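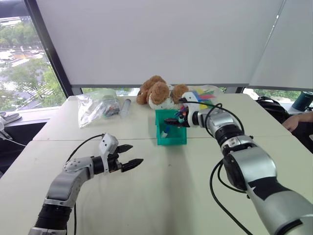 Chapter 5: Sorting Small Things

Start with one bin. Open top, plain plastic, nothing fancy. Markers first, they roll off a table faster than anything else you own.

Words for this chapter: bin, seam, loose item, home. A "home" is the spot a thing goes back to evrey time. Cuevas Primary used 3 homes per table. Plenty.

Soft toys and bagged bits go at the back of the table, bin in the middle, hands free at the front. 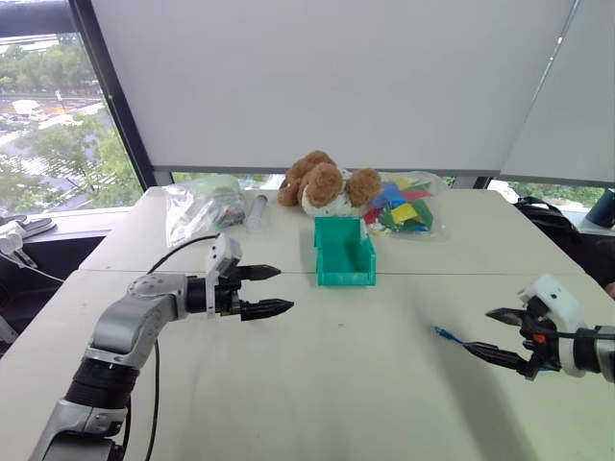

Clear bags help, colours show through. Label them anyway. Exercise 5.1, allow 18 minutes, work in pairs and swap tables at the end. Answers on page 90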